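Rapport de projet – Comparaison de deux jeux de doigts pour pince tenue à la main
Imprimer | Envoyer par e-mail

Projet de 2e année, binôme Hanna Kravets / Shahzad Chaudhry. Encadrante : Corinne Holloway. Version rendue en août.

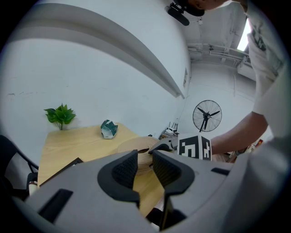 1. Objectif

Choisir entre deux jeux de doigts pour la pince à main du labo avant la grosse campagne d'enregistrement. Jeu A : tampons Kivano, souples, texturés. Jeu B : tampons Kowalczyk, plus durs, presque lisses. Même corps de pince, même caméra fisheye, même opérateur autant que possible (pas toujours possible, voir § 5). Question posée par Mme Holloway au départ : est-ce que la différence se voit dans les données ou seulement dans la main de celui qui tient l'outil.

2. Matériel

– pince à main, ouverture parallèle, caméra fisheye
– marqueurs carrés noir et blanc pour le recalage
– jeux A et B, montés chacun par deux vis
– objets : rouleau de ruban adhésif beige, papier plié, petite boîte, gobelet
– PC d'enregistrement, script de Sunita Greenberg (promo précédente), modifié par nous

Le rouleau de ruban est l'objet le plus utile. Large, plat, il se prend par le bord ou par le dessus et les deux prises ne donnent pas du tout la même chose. Le papier sert surtout à voir si on écrase.

3. Protocole

20 prises par objet et par jeu de doigts. Départ pince ouverte, approche, fermeture, levée, maintien 4 secondes, dépose. Prise ratée = l'objet tombe ou tourne nettement pendant le maintien. On note tout de suite sur la feuille, sinon on oublie (testé le premier matin, une série à refaire).

Pour le recalage on garde les images où le marqueur est lu en entier. Sur le jeu A on a 2 521 images exploitables. Pour le B il en manque un bloc de 700, le disque était plein et le script n'a rien dit. Bloc refait ensuite avec un autre éclairage, donc à comparer avec prudence.

4. Résultats

Ruban, prise par le bord : A nettement mieux. Avec B le rouleau pivote dès qu'on lève, il faut serrer fort et la position de fermeture n'est plus la même d'un essai à l'autre. Prise par le dessus : pas de différence qu'on oserait défendre.

Papier plié : B mieux. Les tampons souples accrochent les arêtes et le papier repart avec le doigt à l'ouverture. Agaçant, et ça fausse la dépose.

Boîte et gobelet : les deux passent. Le gobelet glisse un peu avec B, quelques ratés, rien de grave.

Côté image – le fisheye voit large, c'est ce qu'on voulait, mais les bords sont très déformés et la lecture du marqueur y devient instable. Le jeu A est plus épais et cache un peu plus l'objet juste avant le contact. On avait pas prévu ça dans la grille de comparaison, ajouté à la main après coup.

5. Problèmes

– changement d'opérateur au milieu de la série gobelet (Shahzad serre plus fort que Hanna, ça se voit sur les courbes)
– vis du jeu B qui se desserre, frein filet au bout de la troisième fois
– reflets de la fenêtre sur le marqueur en fin d'après midi, vers 17 h. Store à prévoir
– mesure d'ouverture à recalibrer à chaque changement de doigts, on l'a sauté une fois. Série jetée

6. Conclusion provisoire

On propose le jeu A pour la campagne, avec le papier retiré de la liste d'objets ou fait à part avec B. Xiomara Gallagher, de l'atelier de Vikedstead, pense qu'un tampon A aminci réglerait l'occlusion. Pas eu le temps de l'imprimer. À la question de départ : oui la différence se voit dans les données, au moins sur le ruban par le bord. Pour le reste il faudrait un seul opérateur et plus d'essais.

Annexe : feuilles de prises scannées, script modifié, courbes d'ouverture (dossier partagé du binôme).

À lire aussi
Calibrer une caméra fisheye avec un damier imprimé
Compte rendu de visite – atelier de Besturthorpe
Bras Kivano ou bras Kowalczyk : notes de prise en main
Consignes pour le rapport de projet de 2e année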